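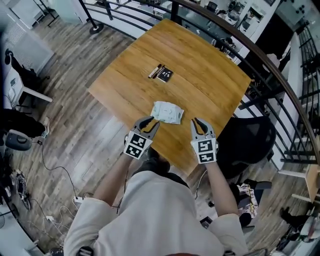
Tenport Hardware Review Desk

I got Frauke Sauerland talking about Drorkano, the hand-held gripper kit she's been trying out for us, and she didn't want to stop! "You hold one in each hand and work at a table like you normally would," she told me. "The fingers took me five minutes. The software took me all afternoon."

So what does she like? The grip pads, mostly. "Pens are fine, soft packets are fine – coins, forget it." She's less keen on the cable running up her arm, and she wants a lighter pair for long sessions.

I asked if $998 was fair. She thought about that one. "For a lab, sure. For me at home? I'd wait for a sale." Support did answer her setup email the same day, and she's keeping the kit through the end of September – then it's my turn.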